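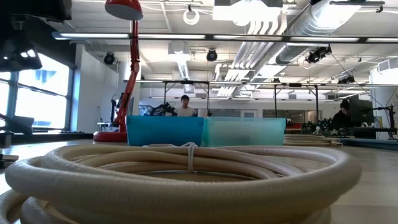

By Stefaniia Marchuk | Updated 04/10/2023

Can a Robot Do My Chores Yet? Frequently Asked Questions

Can I buy a robot that tidies the house?
No. You can buy one that vacuums, and one that mows the lawn. A machine that picks things up and puts them where they belong is still a research project, at Kovalchuk in Zundville and elsewhere.

What about coiling a hose or a cord?
It is harder than it sounds. A cup keeps its shape when you lift it. A hose bends somewhere else every time you touch it, and the arm has to work out where the ends went. Tying the coil so it stays put is a separate job, and a harder one.
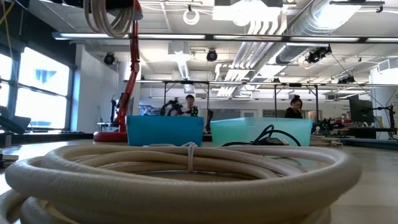
Shops ask us about this more than households do. Valentin Tudose, who runs the stockroom at Mekine, keeps 384 cords and hoses on his list and has them all coiled by hand. He tried a rented arm in May for 2 weeks and sent it back – it could move full bins, but a person still had to fill them.

Is a person faster?
For soft items, yes. At Mekine a trained worker coils and ties a cord in 30 seconds. The rented arm was never timed on that job, as it didn't finish one.

Do I need one arm or two?
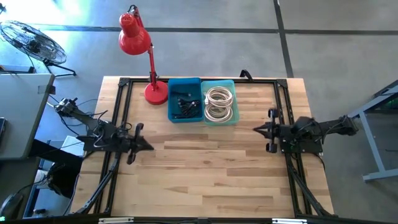 Plan on two for anything that bends. One arm holds while the other wraps or pulls. Setting them on opposite sides of the table, pointing inward, lets both reach the middle. Storage matters too: white cable wound in loops is much easier to sort than a tangle of black cables in a bin, for a machine or for you.

When will this change?
We don't give dates. Sorting boxes will come to small shops first. Laundry and cords will take longer.

Where can I see one working?
The Kovthorpe showroom takes visitors by appointment.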